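Teaching a hand to want a pear

Filed in July, under things I do after dinner now

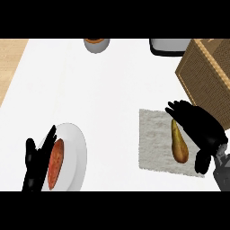
Left hand at the sweet potato, right hand over the pear. Simulator view, my usual seat.

I have been driving these two arms for most of the month and I can report that fruit is harder than it looks. The setup is called Closard, it runs in a simulator, and my job is to put on the gloves and do the thing slowly enough that a policy can learn from it. Each try gets saved as a demo. As of tonight the folder holds 1,804 of them, of which 1,713 passed the filter. I would rather not discuss the rest, most of which were me.

The sweet potato is fine. It has a long side, you come at it from the long side, it puts up with you. The pear has a fat end and a thin end and opinions about both. Come in over the thin end with the fingers too straight and it pivots away across the towel like it has a train to catch. I now curl the fingertips early and wait a beat before closing. The waiting feels ridiculous and shows up in the replay as me having a small think.

Glove lag is up to 125 milliseconds on a bad evening, and I can feel every one of them. I tried the Jastik tracker for a week and went back to Mirnard, mostly over the thumb. With Jastik my thumb was always somewhere near my wrist, like I'd slept on it.

The other thing is using both hands. I kept parking the left one while the right did all the work, and the trained policy picked that up beautifully: one busy arm, one arm waiting for a bus. So I threw out 7 sessions and started over with both hands going to their food together. My shoulders hate it.

Next up is the same table with the positions shuffled. I've already dreamed about the pear twice.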